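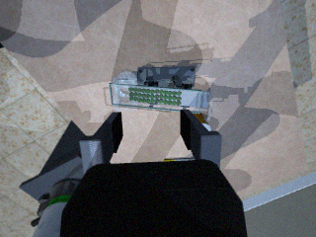

Zoda Scene Warden 3, reviewed

Price paid: 99 dollars, single seat, one year
Used with: Mikis simulator, one arm, parallel gripper, wrist camera
Verdict: Buy it, then turn off a third of it

I build simulated rooms for a robot arm to fail in. It's a decent job and very little gets broken. The trouble with simulated rooms is that they're easy to make and easy to make badly, and a bad one will sit in a training set for months looking perfectly respectable.

Scene Warden is a rule checker. You point it at a folder of scenes, it loads each one, pokes at it, and writes a report on everything you did wrong. The rules come in two packs. One is Zoda's own. The other is the Cirndale practice sheet, which a lot of small shops have taken up as a house standard and fewer have read to the end. I had read it to the end, once, on a Friday, and remembered the parts I agreed with.

Setup

Painless. The installer wants to know where Mikis lives and which arm you use, and it finds the gripper model by itself. The manual tells you to begin with a small batch. I began with 200 scenes and went to lunch. When I came back the report was 3138 lines long, and the first of them was a warning about my folder names.

It was right about the folder names.

What it checks well

Start with resting objects. The rule says anything placed on a surface must be touching it, without sinking into it, before the first frame is recorded. Everybody believes they follow this rule. Warden lets the physics run for a moment with the arm frozen and flags anything that moves. I had a box hovering just above the tile in a whole family of scenes, and every one of those episodes began with a tiny hop. The hop was too small for me to notice and quite large enough for a model to learn from.

Clear objects get a section of their own, and it's the best in the product. The Cirndale sheet asks that a see-through container be tested under more than one light before it goes into general use, and that its collision shape follow the walls instead of filling the middle. My clear tray passed the first part and flunked the second. As far as the physics was concerned I had been asking the arm to pick small parts out of a solid brick. I'd blamed the grasp planner for that. I have since been nicer to the grasp planner.

Then there's finger clearance. For every target, Warden works out whether the open fingers can get down on both sides without going through a neighbor or a wall. If they can't, it asks you to tag the scene as "crowded" or "impossible." I like that it lets you keep the impossible ones. A robot that learns to give up politely is worth having, provided you know which scenes are teaching it to do so.

Shadows, too, which surprised me. The rule is that the arm should cast one in any scene where the room does, and that the shadows shouldn't all fall the same way across a batch. Mine all fell the same way. I had set up one lamp in January and grown attached to it.

What it checks badly

Clutter. Zoda's pack has a "tidy workspace" rule that complains about any object with no part in the task. In a factory cell, fine. In a model of a home it's nonsense, as the average floor is mostly objects with no part in the task. The Cirndale sheet says the opposite and wants unrelated items in view, so with both packs switched on Warden will scold you for the stray object and then scold you again for removing it. I went around this loop twice before I saw what was happening.

The color rule needs work. It warns you when a target shares a color with anything on the robot, on the theory that the model might mix them up. Good theory. But it doesn't care how far apart the two things are, or how big, so a green marking on the arm and a green part in a tray set it off every time. You can silence it one scene at a time. There is no button to silence it for a batch. I looked for that button with real feeling.

And the severity levels are a mess. A tray with a solid middle is a "notice." A missing author field is "critical." I understand that records matter, and the sheet is firm that each scene should name who built it and which version of each model it used. Still, one of these ruins a week of training and the other is a blank box.

Compared with the other one

Baumgart makes a rival checker that I used for most of last year. It's faster, it looks nicer, and it passes nearly everything, so it's a pleasure to run. It doesn't test resting contact at all. If what you need is a green check mark to attach to a delivery, Baumgart will see you right.

How I run it now

Cirndale pack on, all of it. Zoda pack on, minus tidy workspace and color match. Small batches, as the manual said. I re-sort the report by rule before reading, because the default order is by severity and see above. Anything flagged for contact, collision shape or clearance gets fixed that day. Anything flagged for paperwork gets fixed before the batch leaves my machine, with muttering.

One more habit, which the software can't enforce: I open a few scenes from every batch in the wrist view and look at them myself, passes included. Warden has no rule against a room that obeys every rule and looks like no floor anyone ever walked on. I've made several of those.

Renewal is the same price as the first year. I've already paid it, and filled in the author fields.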